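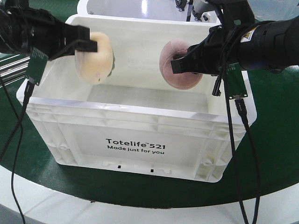

3.2 What people put in the tote, and why it matters

Figure 4. A white plastic storage tote with an open top, and two round pads, one cream-yellow and one dusty pink, held above it. The tote is empty.

I'll admit I didn't expect to spend a whole section on round soft things. When Flor Henao and I started the Olent household survey, we figured the interesting storage problems would be cables and paperwork, you know, the stuff everybody complains about. But once the diaries came back in February we had 1,720 usable entries, and 100 of them were about seat pads, scrubbing pads, small cushions and the like (we lumped these together as "soft rounds," a name I still kind of love). They kept turning up in the wrong place, and people had feelings about it!

So let me go through what we asked. Each household got an open tote and a plain instruction: put away the soft things from one room, using the tote however you like. We picked a rigid white tote with a thick rounded rim, like the one in Figure 4, over the fabric bins we used in the Korudov pilot. Fabric bins sag when you lean on them, and in the pilot a lot of people ended up squashing the bin to fit the contents, which made the entries hard to compare.

Two habits came out of the diaries. The first I'll call laying: the pad goes in flat on the floor of the tote, and the next one goes on top of it. The second is filing, where the pads stand on edge against a wall, a bit like plates in a rack. Filers told us they could see every color at once and grab the one they wanted. Layers said a stack looked calmer, and several of them mentioned the lid (even though we never gave them one, so I suppose they were thinking ahead).

Color mattered more than we'd planned for. The pair in Figure 4 is a good case, a pale one and a pink one with a lighter center, easy to tell apart from across a room. With mixed pairs like that, people wrote down which pad went in first and sometimes argued for their choice. With matching sets they hardly wrote anything. Flor thinks this is just because mixed pads often do different jobs at home, say one for the bath and one for the sink, and I mostly agree with her, though our Cairns households had plenty of mixed pads that all did the same job and still got sorted by color.

Size is messier. We asked people to note which pad was bigger, and they often judged by eye from whatever angle they had. A pad with a flat face can look larger than a domed one when it's held up over the tote, so I wouldn't lean hard on those notes. We left size out of the model in Section 4 and kept only the color and position codes. Anyone who wants the size notes anyway can find them in the Mimley appendix, uncoded and with the original spelling.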